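3. 데이터 수집 방법

수집은 손에 드는 그리퍼로만 함. 로봇 팔은 평가 때만 썼다. 처음엔 텔레오퍼레이션으로 하려고 했는데 에피소드 하나 찍는 데 시간이 너무 걸려서 2주차에 포기. 코드는 Romaniuk 저장소에서 가져와서 동기화 부분만 고쳤음 (부록 B).

과제는 꽃 집어서 옮기기 하나. 줄기가 얇고 꽃잎 쪽은 잡으면 안 되니까 접근 각도가 중요하다. 시작 위치는 매번 바꾸고, 상자 위에 걸쳐 놓은 경우랑 테이블에 바로 놓은 경우를 섞었다. 참여자 10명, 전체 793 에피소드. 이 중 127개는 버림. 이유는 대부분 트래킹 끊김이고 나머지는 그리퍼 폭 값이 안 찍힌 것.
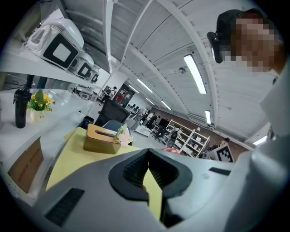 그림 4. 손에 드는 그리퍼와 작업 테이블. 휴지 상자 위에 분홍 꽃이 걸쳐져 있음.

트래킹은 그리퍼가 테이블에 너무 가까우면 잘 끊겼다. 화면에 특징점이 별로 없어서 그런 것 같은데 따로 검증은 못함. 시작할 때 방 전체를 한 번 천천히 훑고 들어가면 훨씬 나았다. 토요일에 찍은 것부터는 전부 이 방식으로 통일햇음. 그 전 데이터랑 섞어 쓴 건 한계점에 적어둠.

4. 학습 및 결과

정책은 diffusion 계열, 입력은 손목 영상 + 그리퍼 폭. 행동은 상대 좌표. 한 번에 16스텝 예측하고 앞쪽 절반만 실행. 절대 좌표로도 돌려봤는데 테이블 높이가 조금만 바뀌어도 허공을 잡아서 뺐다.

줄기가 옆으로 누운 경우는 대체로 잘 됨. 줄기가 카메라 쪽을 향하면 실패가 많음. 손가락이 다 닫히기 전에 들어올려 버림. 시연 데이터를 다시 보니까 사람들도 이 방향에서는 손목을 크게 꺾는데 그게 참여자마다 다 다르다. Svyatoslav Marchuk 조교님 의견은 시연을 더 모으기 전에 방향별 개수부터 맞춰 보라는 것. 아직 못했음.

5. 한계점

- 과제가 하나뿐이라 일반화 얘기는 못 함
- 트래킹 방식 바뀌기 전/후 데이터가 섞여 있음
- 조명 조건 한 가지. 창가 쪽에서는 안 찍어 봄
- 버린 에피소드 기준이 좀 주관적임. 둘이 나눠서 봤는데 서로 교차 확인은 안 했다

남은 일: 방향별로 데이터 다시 나눠서 재학습, 그리퍼 폭 보정 스크립트 정리. 2월 안에 끝내는 게 목표이고 결과표는 최종본에 넣을 예정입니다.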